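# Resealing a stone-look benchtop in a tenancy: who pays, and which product?

**Bastomlow Tenant**

I rent a two-bedroom unit in the Proradstead complex. The kitchen benchtop is a dark natural stone with pale veining. In February the managing agent wrote to all residents advising that benchtops are to be "maintained in a sealed condition" and that failure to do so may be treated as damage at the final inspection. My lease says nothing on the subject. The condition report records the benchtop as "good, clean".

Water now leaves a dark patch near the sink that takes most of an hour to fade. I have been quoted $300 for a professional reseal. I would appreciate advice on the following: whether I am obliged to pay, and whether the work can reasonably be done by a resident. The agent has recommended a product called Brerix but has not said which version, and the hardware shop stocks 2.

---

**Giáp Stone Care**

Sealing is ordinarily regarded as upkeep of the fixture. Unless your lease transfers that duty to you, your first step should be a written maintenance request to the agent. Quote the wording of the condition report, attach a dated photograph of the patch, and ask for a response in writing. Do not carry out the work before you have that response. Tenancy rules differ between states, and your local tenants' advice service can confirm the position where you live.

As to the work itself, a penetrating sealer is the usual choice for natural stone. The general procedure is as follows:

1. Clean the surface with a pH-neutral cleaner and leave it to dry overnight.
2. Test the sealer on a small area behind the kettle or toaster.
3. Apply a thin, even coat with a lint-free cloth.
4. Wipe off all residue within the time stated on the label. Residue left to dry will form a haze that is difficult to remove.
5. Keep the surface dry for 6 hours, or longer if the label requires it.

Vinegar, lemon juice and bathroom sprays should not be used on marble or limestone at any stage. Please also establish what the stone is before buying anything. Engineered stone and laminate do not normally require sealing, and the agent's letter may have been sent without regard to which units have which surface.

---

**Unit 231**

Same complex. I wrote back asking for the clause number and was told the matter would be "reviewed". No further correspondence to date. Our benchtop is laminate.

I used the water-based Brerix on a marble side table and was satisfied with it. I cannot comment on the other one. Felt pads under anything heavy are also worth the few dollars.

---

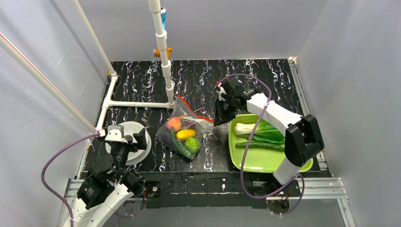
*Plates stacked on a black surface with white, purple and reddish-brown veining.*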